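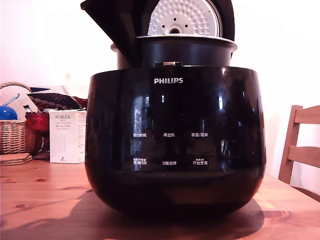 Cleaning a rice cooker with a hinged lid

A rice cooker used several times a week collects starch in four places: the inner pot, the inner lid plate, the steam path through the lid, and the rim where the lid closes. The pot gets washed every time. The other three usually do not, and that is where a sour smell or a sticking latch comes from. The procedure below covers all four, plus the outside of the body and the heating plate.

It was written for the shared kitchen at Skatcombe, where the cooker runs most days. Parts differ between models. Check the manual for which ones come off and which ones can go in a dishwasher.

What you need

Dish soap
A soft sponge, no scouring side
Two microfiber cloths, one for wet work and one kept dry
A soft toothbrush
Cotton swabs
White vinegar
A wooden toothpick

Before you start

Unplug the cooker at the wall. Open the lid and leave it upright until the pot and plate have cooled to room temperature. Move anything standing close to the cooker so that the lid can swing its full travel and you can reach the hinge from behind.

Never put the body under a faucet or in a sink. Everything inside the body is cleaned with a damp cloth, wrung out until it no longer drips.

Step 1. Inner pot

Lift the pot straight up. If rice is stuck on, fill the pot with warm water to just above the rice line and leave it for 27 minutes or longer. Wash with dish soap and the soft side of the sponge. Do not use metal utensils, steel wool or powdered cleanser on a nonstick surface.

Dry the outside of the pot completely, including the underside. Water left there will hiss and spot the heating plate on the next run.

Step 2. Inner lid plate

On many cookers the metal plate on the inside of the lid is removable. Look for a tab, a clip or a center knob. If it does not move with light pressure, assume it is fixed and clean it in place.

Removable plate: wash in warm soapy water. If the surface is dimpled or embossed, go over it with the toothbrush in small circles. Starch dries as a clear film in the low spots and is easier to feel than to see. Rinse and stand the plate on edge to dry.

Fixed plate: wipe with a damp cloth and a drop of soap, then twice with a clean damp cloth. Hold the lid with your other hand while you do this. The hinge is not built to be pushed against.

Clear any small openings with the toothpick -- wood only, and do not force it.

Step 3. Gasket and steam vent

Run a damp swab around the rubber gasket, if there is one, on both sides of the lip. Do not pull the gasket off unless the manual shows how to put it back. If the steam vent has a cap, remove it, take it apart, rinse the pieces and let them air dry.

Step 4. Rim and latch

Wipe the rim all the way around. Finish at the latch with a dry swab. A latch that needs a second push to close has dried starch in it more often than a worn spring. Test it five or six times with the pot out.

Step 5. Heating plate

Check for loose grains. A single grain under the pot tilts it enough to scorch one side of the batch. Pick grains out by hand and wipe the plate with a barely damp cloth. Let it dry before replacing the pot.

Step 6. Body and control panel

Glossy plastic scratches easily and shows every streak. Dust it first with the dry cloth, then wipe with the damp one, then dry. Use no vinegar or glass cleaner over printed labels. Wipe across buttons lightly and do not let water sit in the seams.

Removing a smell

Pour two cups of water and two tablespoons of white vinegar into the pot. Close the lid and run a short cooking cycle for 15 minutes, then cancel. Unplug, let it cool, empty the pot, and repeat steps 1 through 3. If the smell is still there, the gasket is the likely source and should be replaced.

How often

Pot and lid plate: after every use
Steam vent: after every use, or weekly at minimum
Rim, latch and heating plate: weekly
Vinegar cycle: monthly, or as needed

Leave the lid open for an hour after cleaning. Store the cooker with the pot in place so nothing falls onto the heating plate.

Corrections to Mylene Macaraeg. Vinegar amounts revised in July.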